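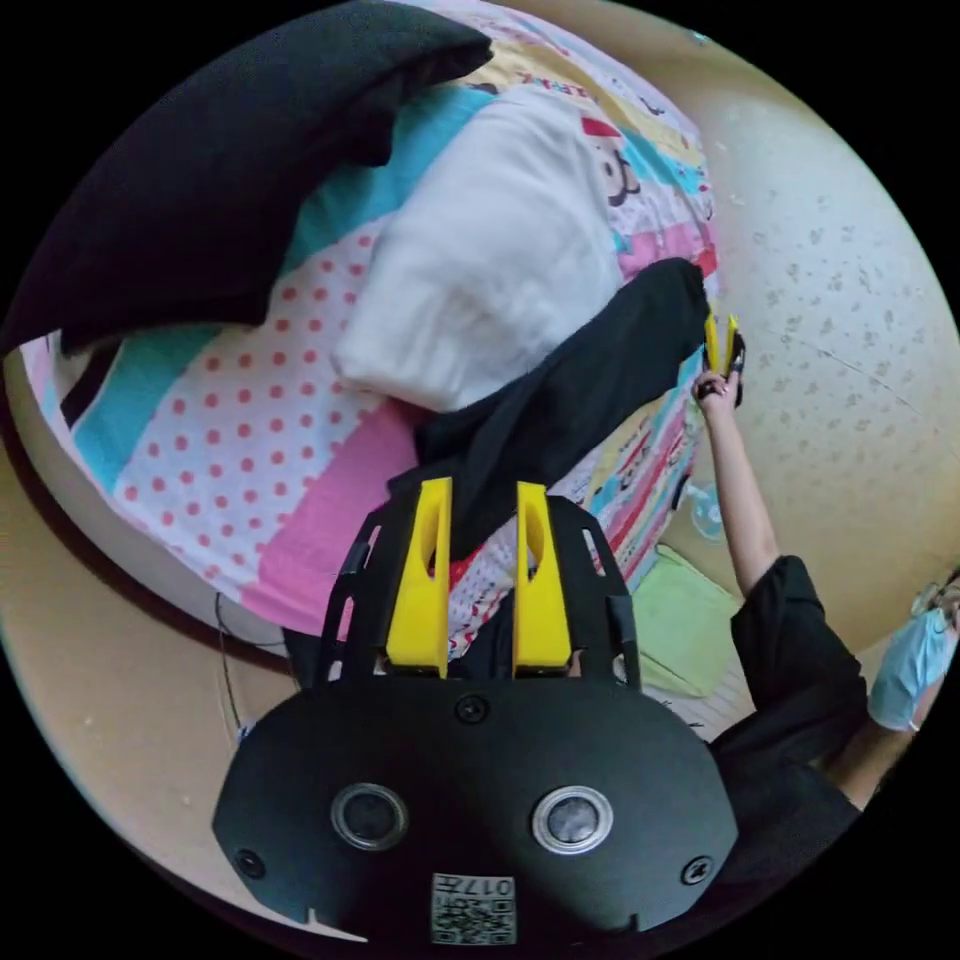

The Trerkivar Guest Housing Program submits this progress report to the Liem Fund for the period ending November 15. It covers short-stay rooms offered to relatives of hospital patients. Work in this period centered on bedding and laundry, the largest item in the approved budget. Each stay ends with a full change of the bed, and staff also check it for anything lying across it, such as a length of black cloth, before linens are stripped. Items found are bagged and logged the same day.

## Use of the rooms

The program provided 1656 guest nights, against 609 in the first reporting period. Most families stayed less than a week. Requests from outside the county continue to grow, and Rosalía Paredes has revised the intake form so that travel distance is recorded at the first call. 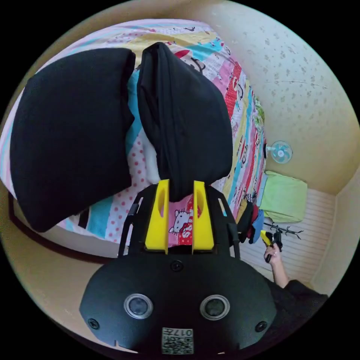
*Bedroom, Trerkivar Guest Housing Program.*

Laundry was moved to Zisteck under a fixed monthly price. Deliveries were late twice in the first month - both times after a holiday - and have been on schedule from then on. The contract allows either party to withdraw with 30 days' notice.

- Spending on linens is within the approved amount. A balance of about $261 will be carried forward.
- The agreement with Veltard for mattress replacement has been signed, with delivery expected before the end of the next period.

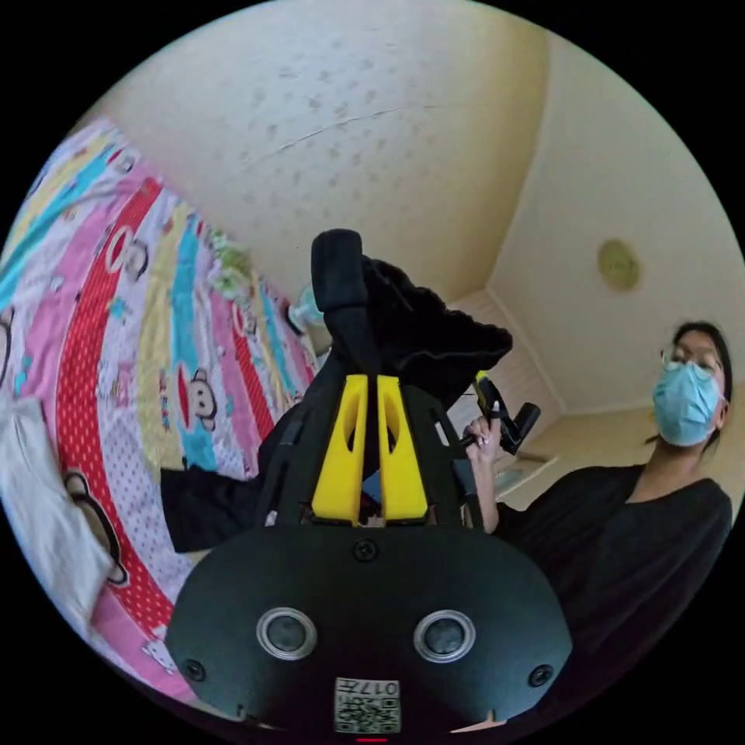 ## Next period

Tala Chidiac will complete the guest survey and send the results to the Fund with the final accounts. We request approval to move the unspent training funds to the night phone line, which is now answered by 2 part-time staff. A revised budget page is attached for signature.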